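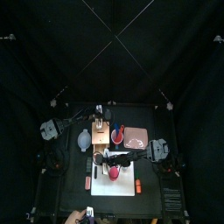 Photo: Emília Lukáč

Household Storage and Small Purchases
Course handout, Unit 4: How People Fill a Home

Read this before the February session. The case material comes from the Stillard housing study, which followed tenants in one apartment block through their first year after moving in. Page numbers refer to the course reader.

1. What the unit covers

Most writing about home buying habits looks at large items such as beds, stoves and sofas. These are bought rarely, and people remember what they paid. Small items are harder to study. A cup, a box or a cutting board may be bought, given, left behind by a former tenant, or carried from one address to the next for twenty years. Few people can say how they came to own it.

In this unit we use the word "stock" for everything in a home that can be lifted with one hand. "Store" means a place set aside for keeping stock. A kitchen drawer is a store. A kitchen counter is not, even if things stay on it for months. Please keep to these terms in your written work.

2. The Stillard study

The study took in 185 households. Each kept a notebook for 13 weeks and wrote down every item of stock that came in or went out. Groceries were left out unless the container was kept. Interviews took place at the start and the end.

Amanuel Tesfamariam, who ran the interviews, found that people remembered what came in much better than what went out. Breakage was written down. Lending mostly was not. Items given to relatives often turned up only in the second interview, when the tenant was asked about a particular shelf.
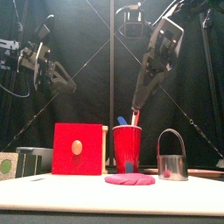 The notebooks have the opposite problem. They are good for the first three weeks and thin after that. Tesfamariam's report (reader, p. 60) handles this by giving the early weeks and the later weeks in separate tables. Do not add the two together. Several students did so last year and got totals that mean very little.

3. Three patterns

Filling. Tenants with new, empty stores bought stock quickly in the first month. The size of the store predicted this better than income did.

Matching. Once a household owned two of something in the same color, it tended to buy the third in that color as well. Shiferaw, the discount store nearest the block, sold single cups and plates, and this made matching easy.

Parking. Items without a store were put on a surface "for now." Most were still on that surface at the second interview. Kitchens had the most parked items, followed by hallways.

4. The Rurkik comparison

Rurkik is an older building with built-in cupboards and no hallway space. The method was the same but the group was much smaller, so treat the figures with care. Filling was weak there. Parking was about as common as at Stillard, although the rooms have fewer surfaces. Lukáč argues that parking depends on how often people cook and has little to do with floor area.

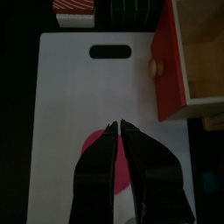
She bases this mainly on the interviews. Tenants who cooked daily kept tools out between meals and saw no point in putting them away. Tenants who cooked on weekends put them away, but parked mail and chargers in the same spots. You should be able to state her argument and one objection to it.

5. Written work

Keep a notebook for one store and one surface in your own home for two weeks, using the Stillard headings (item, in or out, source, where placed). Then write up to 3000 words comparing your record with one of the three patterns. Attach the notebook pages as an appendix. They do not count toward the length.

Reading: Tesfamariam, sections 2 and 5. Lukáč, the Rurkik chapter only.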